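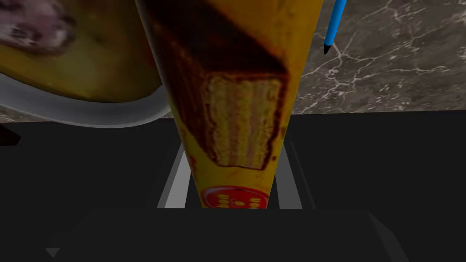 Plulance to cut wafer bar weight and switch to paper-based wrapper

Snack maker Plulance will reduce the weight of its standard chocolate-covered wafer bar by 3 grams and move the product to a paper-based wrapper, the company told wholesale customers in a notice sent in July. The list price per case will stay the same.

The bar currently weighs 25 grams and will drop to 22 grams. Cases will continue to hold 50 bars. Retailers set their own shelf prices, and the notice does not recommend a change.

Plulance said the lower weight comes from removing one cream layer and thinning the coating. The wafer sheets are not affected. Cocoa butter remains the only fat in the coating, and the ingredient list will be reprinted with the new net weight and revised nutrition values per bar.

The new wrapper replaces a laminated plastic film. It consists of coated paper with a thin barrier layer on the inside, sealed cold along the back and at both ends. Cold sealing uses pressure and a pre-applied adhesive, so the chocolate does not pass near a heated jaw. The company said line speed at its Jilolthorpe plant fell by up to 21 percent in early trials, mainly due to tearing at the cutting station, and that the loss was recovered after the blades and web tension were adjusted.

Shelf life is the main technical limit. Wafer sheets soften quickly once they take up moisture, and paper structures generally let through more water vapor than laminated film. Plulance has shortened the best-before period on the new packs and is asking stores to rotate stock more often. The exact period will be printed on each case label.

"The seal passed before the paper did," said Bohdan Romaniuk, packaging engineer at Plulance. "We went through several grades to find one that held up at the fold lines – that is where most of the moisture gets in."

Distributor Esposito will receive the first cases for its convenience store accounts. Grocery chain Grimellow will follow once its existing stock has sold through. Old and new packs carry different bar codes, and stores are advised to load the new item into their systems before delivery. Multipacks and the larger sharing size will stay in plastic film for now.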